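Does String Tension Loss Depend on How You Store a Racket?
Project report, Sports Materials elective
Submitted 29 Apr 2021

Why we picked this

Two of us on the team play tennis and one plays badminton, and all three of us have had the same argument with a parent at least once. You leave your racket in the trunk of the car, somebody tells you it will ruin the strings, and you say it won't. We wanted to find out! The topic also let us borrow the tension meter from the equipment room, which we had been wanting to get our hands on since the fall.

Our question was simple. If you string identical rackets the same way on the same day and keep them in different places without hitting a single ball, do they lose tension at different rates?

What we already knew

All strings lose tension after they come off the machine. Most of the drop comes in the first day, and then the curve flattens out. Polyester strings usually drop more than nylon ones. Heat makes polymers relax faster, so we expected the warm rackets to do worse. What we couldn't find anywhere was a test using ordinary places where players keep their gear, like a closet, a garage or a gym bag next to a radiator.

Materials

We used 14 used rackets, all the same model, which the Cullum recreation center was retiring from its loaner program. They were scuffed but none had cracks. Half were strung with a basic nylon and half with a polyester, both from reels made by Udeo. Every racket was strung at 52 pounds on the same electronic machine by the same team member, with no pre-stretch. That took a whole weekend and a lot of snacks.

For the readings we used a clip-on tension meter from Lollo. It doesn't measure the pull on the machine, so its numbers come out lower than 52 from the start. We cared only about the change from the first reading, so this was fine for us.

Storage places

Closet: an inside closet, steady temperature, door closed.
Garage: unheated, rackets hanging on a nail board.
Radiator: in a gym bag on the floor beside a radiator.
Box: the plastic warm box we built with a seedling mat and a thermostat, set to 104 degrees.

The closet and the box each had two rackets of each string type. The garage also had two of each, and the radiator bag got what was left, one of each. We would have liked more in the bag, but it wouldn't zip.

How we took readings

We started in February and ran the test for four weeks. Each racket was read once a day, at the same five spots on the string bed, which we marked with a silver pen so we couldn't cheat by accident. We let each racket sit in the hallway for half an hour first so they were all at the same temperature when we clipped on the meter. We missed some days to snow and one to a dead battery. After throwing out readings where the clip had slipped, we ended up with 1,006 from the polyester rackets and 769 from the nylon ones. The gap comes mostly from the clip, which slides on the nylon because it is slicker. We only worked that out in the second week, and after that we wiped the strings with a dry cloth before each reading.

Before the last round we put our early graphs up on the class page and asked people to poke holes in them.
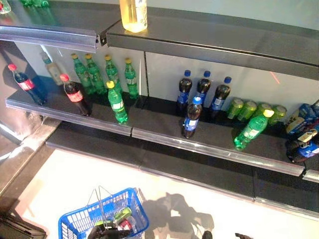

Grewal wrote back the same evening that our garage line looked too good to be true, and asked whether cold strings might read stiffer even after half an hour in the hallway. The comment went on to suggest leaving one garage racket indoors overnight and reading it again in the morning before we claimed anything.

Great comment, and we tried it right away. The garage racket read 0.6 pounds lower after a night inside. So half an hour wasn't long enough, and our garage numbers are a little flattering. We didn't have time to redo the whole set, but we did leave every racket in the hallway overnight before the final reading, and the results below use only those final readings.

Results

Average loss from first reading to last, in pounds:

Closet, nylon: 3.1
Closet, polyester: 5.4
Garage, nylon: 2.9
Garage, polyester: 5.0
Radiator bag, nylon: 3.8
Radiator bag, polyester: 6.7
Warm box, nylon: 4.6
Warm box, polyester: 8.2

The warm box polyester was the big surprise. We expected it to be the worst, but not by that much! By the end you could tell it apart with your eyes shut just by tapping the string bed with your knuckles — the sound was much lower and duller than the closet rackets.

The garage and closet rackets came out so close together that we can't say one is better. With two rackets of each type in each place, a difference of 0.2 pounds means nothing. The 0.4 for polyester probably doesn't mean much either.

What could have gone wrong

The rackets were old, and we don't know how the frames were treated before we got them. A frame that has softened might give a little under new strings. We tried to spread the most worn ones evenly, but that was done by looking at them.

The radiator cycled on and off and we logged its temperature only in the afternoon. The bag could have been a lot hotter at night. A cheap data logger would fix this.

We also never tested a real car trunk in summer, which was the argument that started the project. The box is our stand-in for it, but a trunk heats up and cools down every day and the box stayed at one temperature.

What we would do next

First, more rackets in the bag group, even if it means a second bag. Second, a cycling test, with the box on for eight hours and off for sixteen. We would love to add natural gut too, though one set costs more than our entire budget for the class.

We'd also like to play with them. Losing 8 pounds sounds terrible, but some players string loose on purpose, and it would be fun to hand people a closet racket and a box racket without saying which is which and ask them to hit twenty serves with each.

Our rackets went back to the equipment room with a tag on each handle showing its string type and last reading. The raw readings are in the shared folder under "tension", with the slipped-clip ones highlighted in yellow.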